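11/05/2022, suture bench, Brudton

Third week with the Gurkex auto-stitch mode. The sales sheet says 1,000 closures with no hands on the controls. It doesn't say whose hands threaded the needle, set the tissue or cut the knots. On our bench that was Ha-rang, all day.

Log so far: 610 throws, 33 of them stopped by the operator. Lionel calls that a good rate. Ye-seo was the operator and says she can't look away long enough to write a note, so her job went from sewing to waiting for trouble. She'd rather sew. I would too.

Yoon-hee wants to know who trains the new people if the machine takes all the easy closures. No answer from Kidutmont on that -- I asked twice.

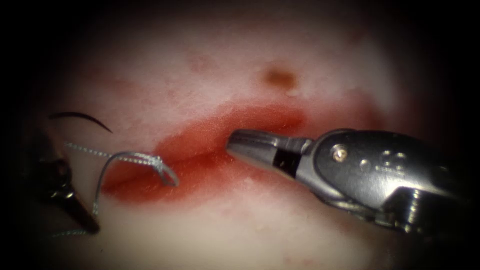 Thread handling still bothers me more than needle placement. A loop lying on the wound edge can go either way on the pull, and the software gives the same green light for both. Ask Ye-ji if she can flag slack separately.

Until then somebody stays at the console. Not signing the staffing change.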